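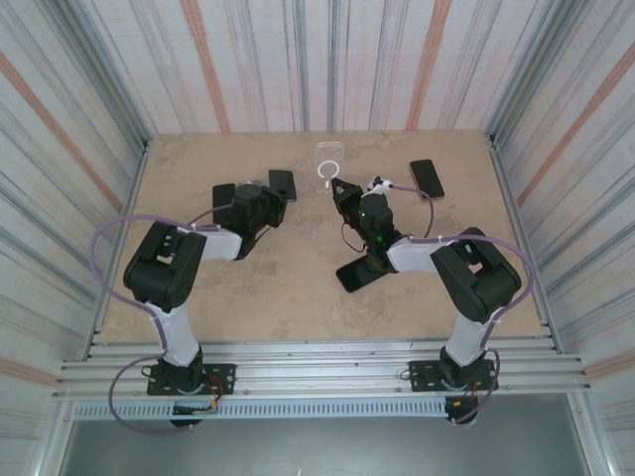 By the Staff Writer

Search this site Enter keywords Go

Print this article | E-mail this article

The message came in at lunchtime and looked like a hundred others. A parcel could not be delivered, a small fee was owed, and a link would sort it out. The office manager who got it at Claston, a supplier of plumbing parts, was in fact waiting for a parcel. She tapped the link, typed in her e-mail address and password, and went back to her sandwich.

By the end of the afternoon her account had sent the same kind of message to 584 customers and suppliers. Three of them paid an invoice to a bank account that had nothing to do with Claston. The company spent most of November on the telephone.

Text message fraud has been around as long as text messages. What has changed is how much a phone can open. Ten years ago a stolen password might let someone read your mail. The same password now often leads to a calendar, shared files, a payroll system and the company's bank.

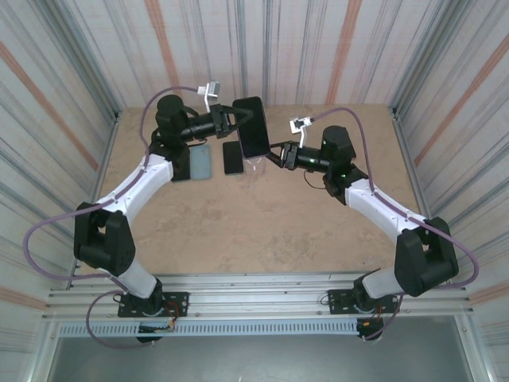 Claston had spent money on security before the attack. Its desktop computers ran up-to-date antivirus software, and mail coming into the office went through a filter. The phones had neither. Most belonged to the employees, who had added their work accounts themselves, and there was no list of which phones those were.

That gap is common in small firms. Atwood, a property manager with offices in two towns, found it when it tried to write down every device that could read company mail. The list took three weeks to finish. It included old phones that had been passed on to children and one that had been sold.

Atwood chose a fairly simple fix. Work accounts now open only on phones that have been registered, and a phone that has not checked in for a month is dropped. Signing in takes a password and a code from an app. The firm looked at sending the codes by text and decided against it, as a criminal who talks a phone company into moving a number to a new SIM card gets the texts too.

Codes from an app are not perfect either. A fake sign-in page can ask for the code as well as the password and pass both along while they are still good. Sibiya, a freight broker, lost an account this way and has since moved its accounting staff to small hardware keys, which will not work on a page with the wrong address. The keys cost money and people leave them at home — the firm keeps 2 spares in a locked drawer.

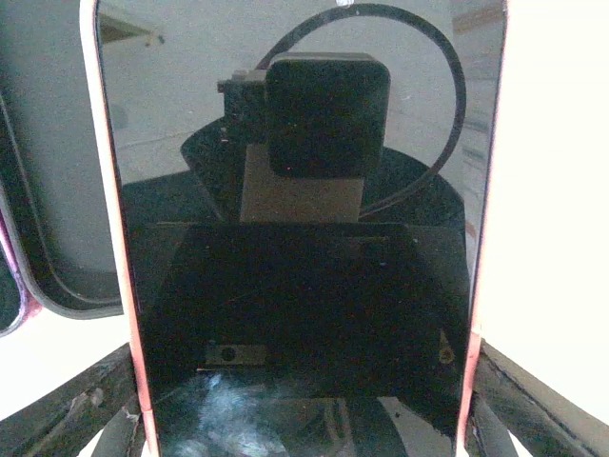
Screen locks are the cheapest protection there is, and plenty of people still go without one. Pidis, a dental supply company, made a six-digit code a condition of having work mail on a phone and got more complaints about that than about anything else it did. A phone with its screen switched off looks the same with or without a lock, a sheet of black glass reflecting whatever is in front of it, so a manager can't check by walking past the desks. Pidis set the rule through its mail system, which refuses any phone that has no code.

The company also sends its own staff a fake parcel message every few months. The first went to everyone, and a good share of them tapped the link. Those who did were shown a short page on how to read a web address, and their names were not passed to their managers.

Claston's office manager still works there. The firm now confirms any change of bank details with a telephone call, using the number already on file and never the one in the message.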